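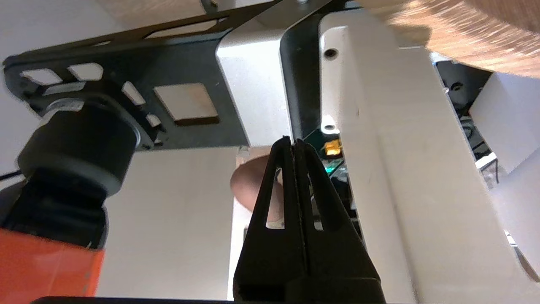

Speaker notes — wrist camera, gripper and the control loop
Version for the Viltley meetup, September 2020. Talk is 28 minutes, then questions.

Slide 1. Title

Say good evening, say thanks to the hosts. Speak slowly. Last time I finished my first ten slides in four minutes and people could not follow.

Say what the talk covers: how our software decides when the fingers should close, how much, and when to stop. Say that I write the software and I did not design the arm. Mechanical questions I can answer only in part.

Leave the title slide up while people sit down.

Slide 2. What the wrist camera gives us

The camera rides with the gripper, so the two black fingers are always in the picture, in the lower middle. This is useful. We know where the fingers should be for each opening value, and we can compare.

Point at the fingertips on the screen. Here they are nearly closed, with only a thin dark line between them. Point at the windows cut through the fingers. Through the left one you see something pale behind. Our first finger detector was looking for a solid black shape and it did not like these windows at all. We now use a mask which includes the holes.

Then point at the human fingertip, just behind the left gripper finger. Part of it is hidden. Ask the room: what should the planner do with this? Wait for an answer, even if it is quiet. Count to five in my head.

Slide 3. The old rule

Until July we had one rule. If the motor current goes over a limit, stop closing. It is simple and it works for hard objects. For a sponge or a soft bag it stops too late, and for a stiff cable it sometimes stops too early, when the cable is only pushed to the side.

Show the current plot. The line goes up twice. The first rise is friction inside the mechanism and the second is contact. The old rule could not tell which was which.

Do not spend more than two minutes here. People know this problem.

Slide 4. The new loop

Three inputs: motor current, finger position, and the camera. The first two arrive fast. The camera arrives late, by 39 milliseconds in our setup, and this was the main trouble of the whole project.

Explain the buffer. Every position reading gets a time stamp. When a camera image comes in, we go back in the buffer and find the position which belongs to it. Before we did this, the software compared a new position with an old image and decided that the fingers were bent. They were not bent.

The package that does the matching is called Grolby. It is small, one person can read it in an afternoon. Say that the name has no meaning, because someone always asks.

Slide 5. Something near the fingers

Go back to the question from slide 2. In our software the perception part does not say "this is a hand". It says "there is something in this region which I did not expect", and it gives a score. If the score is over the limit, the planner may open the fingers but may not close them.

Be careful with the words on this slide. This is not a safety function and it must not be presented as one. The arm has its own stop circuit and our code does not touch it. When I gave the talk at Godoy, a person understood that the camera protects the hand. I had to correct it in the questions and it took a long time. So say it clearly here, and say it twice.

The partly hidden case is hard. The gripper covers some of the thing we want to see. We keep the score high for a short time after the object disappears behind a finger. A simple rule, but it removed most of the flicker.

Slide 6. Parts that never move in the image

The wrist camera also sees a lot of the robot itself: the black plate with the slots, the motor housing, the white body panel. The plate stays in the same place in the image, so we mask it once. The other parts of the body depend on the pose of the arm, and there a fixed mask is wrong.

Mention the small board between the panels, with the orange connector that glows and the tiny green light. Our first perception model gave it a high score as a "new object". Small bright things on a pale background pull the score up. We now render the body from the joint angles and subtract it, with a margin of 22 pixels.

If someone asks why not a smaller margin: calibration drifts. Do not go deeper, there is a backup slide.

Slide 7. Tests

We ran 373 closing cycles with the new loop, on the same set of objects as the old rule. Show the table and let people read it. Do not read the numbers aloud.

Say what is bad too. Clear plastic is still bad. Shiny tape is bad when the lamp is on the left side. Very slow closing is worse than before, and I do not know the reason yet.

Slide 8. Tooling

Short demo of Plotton, the log viewer. Open the recorded log and not the live one. Drag the time bar so that the current, the position and the image move together. Show the moment when the score goes over the limit and the planner refuses to close.

Font size: press the plus key four times before starting. If the demo does not start in half a minute, go on with the screenshots, they are after slide 9.

Slide 9. What comes next

Use the camera also for slip detection. Run the score on every second image to save computing time. Write proper documentation for Grolby, which I have promised two times already.

Thank the people who labelled the images. Ask for questions. Repeat each question into the microphone before I answer, and if I do not understand the accent, ask the person to say it again.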